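About the Peltonen School of Household Textiles

Our Purpose

The Peltonen School of Household Textiles provides instruction in the care, folding and storage of cloth used in homes, guest houses and care residences. The school was established to give practical training in work that is often learned by habit and seldom taught in order. Our students include people entering paid housekeeping, staff sent by their employers, and members of the public who wish to manage their own linen more capably.

The school is governed by the Clodis Foundation, which owns the building and approves the annual program. Teaching, admissions and the upkeep of the linen store are the responsibility of the school itself.

What We Teach

Instruction begins with plain flat goods: towels, napkins, tablecloths and pillowcases. Students learn to find the grain of a cloth, to recognize a hem that has pulled out of line, and to square a piece before the first fold is made. Fitted sheets, garments and quilted covers follow in the second half of the course.

Nearly all of this work is done on a padded or covered surface. A bare tabletop lets light cloth slide, and hems laid on it are difficult to draw straight. Our practice surfaces are therefore dressed with a pale cover, against which the edge of a colored cloth can be followed easily. Blue practice cloths are used in the introductory unit for the same purpose.

The introductory unit gives particular attention to opening out. A cloth that comes from the basket in a bunch must first be lifted and allowed to fall, so that its corners can be found. Students are asked to work slowly at this stage and to let the weight of the fabric do what it can. Creases set in haste at the beginning tend to remain through every later fold.
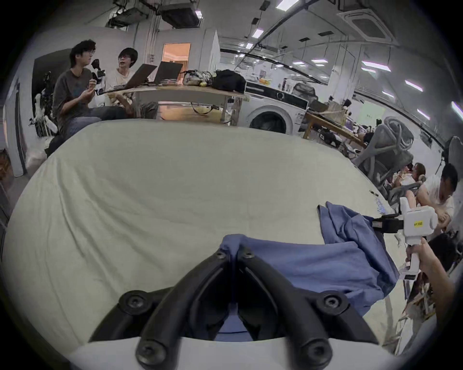

Prellov wrote to the school after completing the introductory unit: I came expecting to learn the fitted sheet and spent most of the first session on one plain cloth. I was impatient with that at the time. At home I now open everything out before I fold it, and the shelf in my hall closet closes for the first time in years. I would have liked more time on napkins.

Comments of this kind are read by the teaching staff at the close of each course. Time for napkins and other small table linen was extended in March, and these items now have a session of their own.

The Corner Method

The school teaches a single method for handling flat cloth, known to our students as the corner method. It has been revised several times and is set out in the course booklet in its present form.

The cloth is laid on the covered surface with as much of its area flat as it will allow. One corner is taken and held. The opposite side is then drawn away, gently and level with the table, until the fabric between the two points is under light tension. Ripples running between the held points show where the cloth is being pulled off its grain. The hold is eased, the corner is moved a little, and the cloth is drawn again.

Students are advised against smoothing with the flat of the hand until the edges have been placed. Smoothing too early pushes the slack toward the middle of the cloth, where it is harder to remove. When the edges lie true, a single pass from the center outward is usually sufficient.

Thick towels require a firmer hold and a shorter draw. Thin cotton should be held close to the hem, where the doubled fabric takes the strain. Loosely woven pieces are supported from beneath when they are moved, and are never lifted by one corner alone.
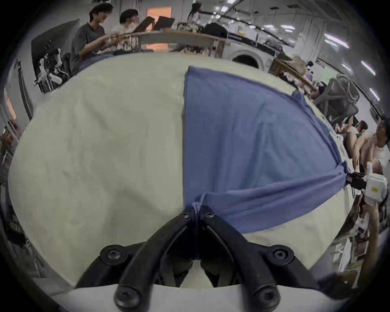
Our Linen Store

The school maintains a store of 2,000 pieces for teaching use. It contains towels, sheets, tablecloths, kitchen cloths and a smaller number of garments, arranged by type and then by size. Pieces are kept in service after they have begun to wear, as students must learn to manage cloth in the condition in which it is found in ordinary homes. Frayed edges, stretched hems and faded panels are all represented.

Each shelf carries a card stating the fold to be used for the goods stored on it. Towels are placed with the folded edge to the front. Sheets are stored as sets inside one of their own pillowcases. Tablecloths are rolled where space permits, and otherwise folded along a different line after each use so that no single crease becomes permanent.

The store was reorganized with advice from Piletti, a supplier of shelving to the hotel trade. The former deep shelves were replaced with shallower ones, and the practice of stacking in double rows has ended. Students are responsible for returning what they have used to its proper shelf before leaving.

Courses and Class Size

The general course consists of 16 sessions. Enrollment is limited to 20 students, who work in pairs at the covered tables. Work in pairs is a settled part of our teaching.

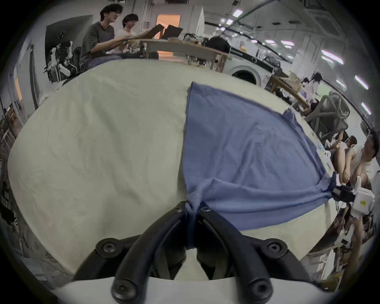 Two people holding the same cloth must agree on the tension, the direction of the fold and the moment of release, and each will notice faults in the other's handling that are difficult to notice in one's own. Partners change places during every session so that each student practices both the steady hold and the moving hold.

A shorter course is offered to employers whose staff cannot attend in full. It covers flat goods, fitted sheets and shelf order, and may be followed later by the remaining sessions of the general course. Applicants must be at least 17 years of age. No previous training is required, and all cloth is supplied.

Assessment

Students who attend the general course are assessed on their work at the table and in the linen store. There is no written paper. Each student opens out, squares and folds a selection of goods drawn from the shelves, and then restores one disordered shelf to the arrangement given on its card. Speed is not graded. A student who does not reach the required standard may repeat the assessment with the next class.

Contact and Visits

Inquiries about admission should be addressed to the school office. Visitors may see the linen store by prior arrangement when classes are not in session. Employers seeking the shorter course are asked to state the number of staff to be enrolled and the kinds of linen they handle.

Page last revised: 2025-08-11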